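The Long Life of a Butcher-Block Top

Yasmine Salem bought her first butcher-block top for the kitchen and used it there for three years before moving it to the workroom. It has been sanded twice. The dents along one side came from a meat mallet, and she left them in.

Her shop, Ghoneim, now sells secondhand tops to people who want a table for jobs done sitting down: sorting beads, potting seeds, filling small cups for parties. A plain top costs $90. Legs are extra.

"People ask me for the darkest one," Salem says. "I tell them to go light if they sort small things. You can find what you dropped."

She oils each top with mineral oil, lets it sit overnight and wipes it down in the morning. Once a year she goes over the surface with 100-grit paper, then something finer. Water rings usually come out with the first pass. Burn marks take longer, and she charges for those.

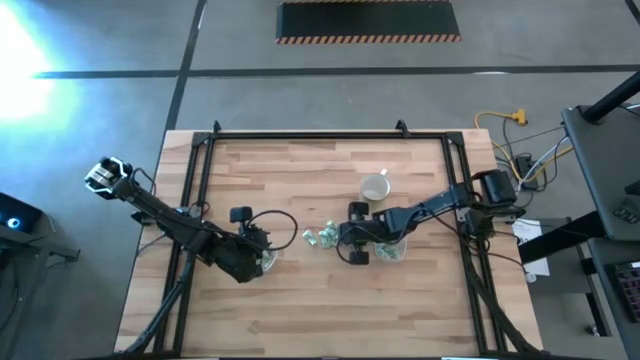

Pale green pieces and clear plastic cups on a light wood top.

The next batch goes on sale in August.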